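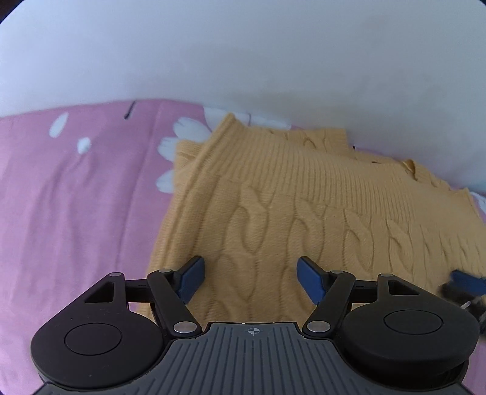

Svenja Hamann demande si le programme laine de la Varia convient aussi au cachemire. Oui, à 30 °C maximum, essorage limité à 600 tours.

Quelle dose de lessive utiliser ?
50 ml de Proto par cycle, sans assouplissant. En eau dure, ne pas augmenter la dose – ajouter un rinçage.

Le tricot a feutré. Peut-on le récupérer ?
Non. Le feutrage est irréversible.

Comment sécher un pull ?
À plat, sur une serviette, loin d'un radiateur. Compter environ 14 heures pour une maille épaisse.

Que signifie le code 727 ?
Charge mal répartie. Arrêter le cycle, redistribuer le linge, relancer l'essorage. Si le code persiste, contacter le service Demissie.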